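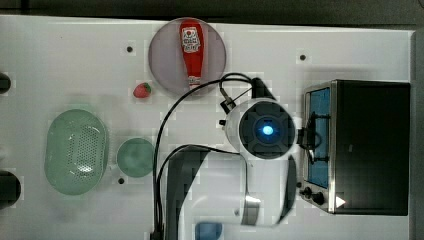 Re: Hedge along the back lane, cut it now or wait?
2020-03-22

Hello all, and Hanna especially,

Hanna Sobczak wrote:

> We moved into the old Oravec place last October and the hornbeam hedge on the lane side hasn't been touched in years. It's almost 14 feet tall and it leans out over the gravel. Can I take it right down this spring, or will I kill it? I've had one quote, from a firm over in Sendstead, for 371 dollars, and I don't know if that's fair. Also, what do people do with all the brush?

First of all, welcome! I walked past that hedge for years when we lived on the Drikholm side, and I always hoped somebody would buy the house and give it a good haircut.

Hornbeam is very forgiving, so please don't lie awake over it. We brought ours down hard when it had gotten away from us, and it came back thicker than before. What I would not do is take both sides and the top all in one go. Our tree man had us do the top and the lane side first, right back close to the trunks, and then leave the house side alone until the new growth on the first side was good and strong. Altogether it took us 3 years, and yes, it looked lopsided and my sister-in-law had plenty to say about that, but we didn't lose a single plant.

As for timing, late winter is best for the heavy cutting, while everything is still asleep. Go out and look at your buds. If they're still tight you might squeeze it in, but if they've started to open, or if you see birds going in and out with bits of grass in their beaks, I'd leave it until next winter. You could always have just the overhanging pieces taken off the lane side for now, once you've checked for nests – the mail truck will thank you.

The quote sounds fair to me if it includes hauling. Do ask, though! We were once charged extra for hauling and I was cross about it for a month. Ask whether they're insured too, and whether they'll grind out any dead stumps while they're there, as it's much cheaper than having them come back. For comparison, a neighbor out at Plollell paid 1,000 for a longer run, with two stumps and the cleanup.

About the brush, I'd have them chip it and leave you the pile. Let it sit a while and then spread it under the hedge, nice and thick but kept back from the stems. Give the whole row a good soak in dry spells the first summer after cutting.

You're welcome to borrow our long loppers for the small stuff. They're heavy, and the left handle has tape on it, but they cut beautifully. I'll leave them on the porch if you let me know when you're coming by.

Warmly,
Your neighbor with the green gate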